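Living with the Marley: a term's trial of a two-arm bench kit
Student project report, assembly automation module
Written by Irina Ene, with Anju Thakur and Braulio Solís

14 shares | 3 comments

Why we took this on

Our course runs a project every spring where a small group borrows a piece of equipment, uses it for something close to a real job, and then writes down whether the next group ought to have it. Ours was the Marley, a pair of black robot arms sold as a bench kit by Miveck, and I will say at the start that all three of us grew rather fond of it, so please read the rest with that in mind.

The job came from Flalex, a small firm that makes enclosures with a window in them. Each window opening needs a gasket and a frame of adhesive tape, and at the moment people fit these by hand. Noreen Keogh, who looks after assembly at Flalex, was kind enough to lend us parts and to answer a great many emails, several of them sent very late in the evening. She wanted to know whether a kit at this price could pick up a frame-shaped part, carry it over and lay it down square. We thought that sounded easy. It was February and we were young.

Setting up

Unpacking and bolting down took us an afternoon, and most of that was cable routing. The manual is good on power and rather thin on where the cables ought to go, and our first attempt had the bundle catching at the elbow whenever the arm reached across. Lụa Dương, our lab demonstrator, showed us how to leave a generous curve and fix it low down with a tie, and we had no more trouble after that.

We wanted a plain white surface to work on, partly so that the thin parts would show up well, and we printed our own holding plate with rails along the edges. It went through more versions than I would like to admit. The early ones had no notch in the side and we could never get a part back out again without prising it up with a fingernail.

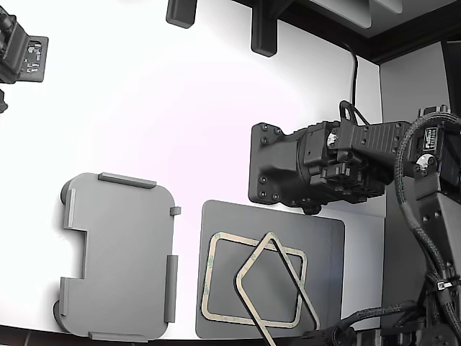

Teaching the arms is the part Miveck talks about most in the brochure, and I have to say it deserves the fuss. You hold the arm, move it where you want it, press to save the point, and carry on. Braulio had never touched a robot before this module and he had a simple pick and place running before lunch. Anju, who likes to read everything first, got there a little later but with much tidier movements, and we ended up using hers.

The software crashed on us 13 times over the term. It always kept our saved points, which softened the blow, but it does break your concentration, and twice we had to begin the morning's checks all over again.

How it did with the gaskets

Stiff parts were a pleasure. Anything that keeps its shape when lifted went down square nearly every time, and we could leave the program alone for long stretches while we wrote up our notes (or, in my case, ate toast).

Thin and floppy parts were another matter. A narrow frame sags when you hold it by one side, and by the time the far corner reaches the panel it has swung off line. Using both arms helped a good deal, with each one taking a side, though getting them to move together needed patience and a lot of small corrections. We also tried softer finger pads from Gidey, which gripped nicely but held on to the tape backing a moment too long when they opened.

The angle of the panel matters as well. With the enclosure tilted we had to save extra points on the way in, six for the window alone, and the elbow joint came closer to the panel than any of us liked. I would advise anyone doing this to run the approach at the slowest speed first and keep a hand near the stop button.

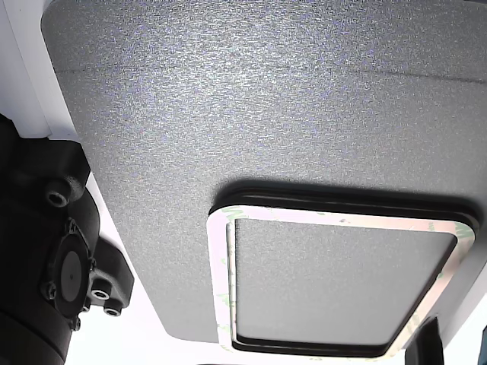 What we would tell the next group

Borrow it, certainly, and give yourselves longer than we did for the two-arm work. The kit is well made and easy to teach. The manual needs another chapter on cables, and we have sent Miveck our own notes, which Lụa has also put in the lab folder.

For Flalex our answer was a careful yes for the stiff gaskets and a not yet for the tape frames. Noreen took that very well and has let us hold on to the sample parts until the summer, so Anju is going to try a different set of fingers.

3 comments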